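Design and Trial of a Printable Board Game for Shared Tables
Final Project Report, Course in Applied Play and Learning Materials
Submitted by Ningsih Lumenta and Jacinto Zavala
Supervisor: Rohani Tjoa
7 August 2022

Summary

This report describes the design, printing and trial of a short track game intended for use at home and in after-school rooms. The game is played on one sheet of paper with a die and small playing pieces. The project began in June and ended with a trial at the Drinville after-school room. The main findings concern the length of the track, the clarity of the turns, and the way the sheet is laid out on a table shared with other objects.

1. Background

Many families who use the Drinville room speak Chinese at home, and the staff had asked for table games that children could play with grandparents who read little English. Commercial games were considered first. The room already owned several, but most had missing parts, and the rules were printed only in English. A game on a single sheet can be printed again when it is torn or stained, and it needs few words.

The earlier student project known as Drura used a large folding board of 15 sections. Its report noted that players often lost interest before the end and that the board did not fit on the tables when meals or snacks were being served. The present project took those two remarks as its starting point.

2. Design Requirements

The following requirements were agreed with the supervisor:

The sheet must be printable on an ordinary office printer without color ink.
A full game must take no more than 15 minutes.
Text must be limited to what is needed to begin play.
The sheet must leave room on the table for at least one plate.

The last requirement came from Ghassan Tannous, who runs the afternoon sessions. Children at Drinville eat and play at the same tables, and the tables are not cleared between the two activities.

3. Layout of the Track

A winding track was selected over a ring or a straight line. It holds more squares in the same space, and younger players are used to following it from other games. White and gray squares were used so that a piece could be counted forward without difficulty. The start square carries a star and the characters 起点, which allowed players to begin without help from an adult.

A pale strip divides the upper row from the row under it. In the first draft this strip was a thin black line, and two players crossed it by mistake during their turns. Widening it and rounding the ends where the path curves made the direction of travel easier to follow.
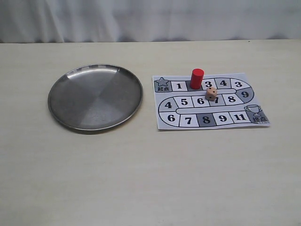

The numbering was revised more than once. A printing test by Ningsih Chong showed that heavy gray fill made the numerals hard to read, and the gray was lightened for the final version. The size of the squares was left unchanged. A larger square would have been more comfortable for adult hands, but it would have required a second sheet.

4. Table Setting

Plates were tested beside the sheet and also behind it. Players preferred a plate at the side. When it stood behind the sheet they reached over the track and moved the pieces with their sleeves — a problem that had not been expected. A strip of bare table between the plate and the paper was recommended in the final instructions. Stainless-steel plates were acceptable, and several players asked to roll the die into one, but the noise was judged too great for a shared room.

5. Trial Results

The trial covered 5 sessions. In 3 of them the game was played to the end more than once. All games finished within the time limit. Adults who did not read English were able to join at the first turn. The most frequent complaint was that the paper slid on smooth tabletops. Tape at the corners solved this but tore the sheet on removal.

6. Recommendations

Heavier paper should be used for the next printing. The supplier Sternis has quoted for 700 sheets, and the quotation is attached as Appendix B. A Vietnamese version has been requested by the Đoàn family and could be prepared with a change to the start square only. The authors also recommend a trial with older players, as none of the sessions included teenagers.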